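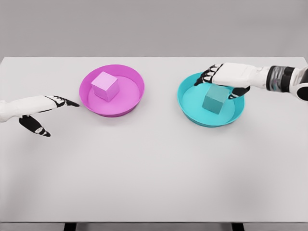
Two shallow round bowls on a white tabletop.

Jarmont Air adds Canedcombe route, names Zirklow as ground handler

25/12/2024 – Jarmont Air will start flying between its Zirklow base and Canedcombe in September, the regional carrier said. Two flights a day, one early, one late. Tickets on sale now thru the airline's web site and the usual agents.

The route is 44 minutes in the air and will be flown with 40-seat turboprops. First new destination for the airline since the Tạ service opened. Ground handling at both ends goes to Zirklow Ramp Services, already under contract at the home base.

"Canedcombe has been asking for this a long time and we finaly have the aircraft to do it," said Lụa Lâm, head of network at Jarmont Air. "Early flight out, late flight back. People can do a full day's work and sleep at home."

Fares include one carry-on bag and a drink. Checked bags extra. Seat choice is free until the end of the booking period – after that a fee applies. Connections to Tạ on a single ticket, bags checked through.

Roughly 1,143 seats will be offered at the lowest fare in the first month. Changes allowed up to 2 hours before departure, fare difference may apply.

Schedule is subject to goverment approval. Full timetable to follow.

Media contact: Jarmont Air press desk, Zirklow. Interviews with Lụa Lâm on request.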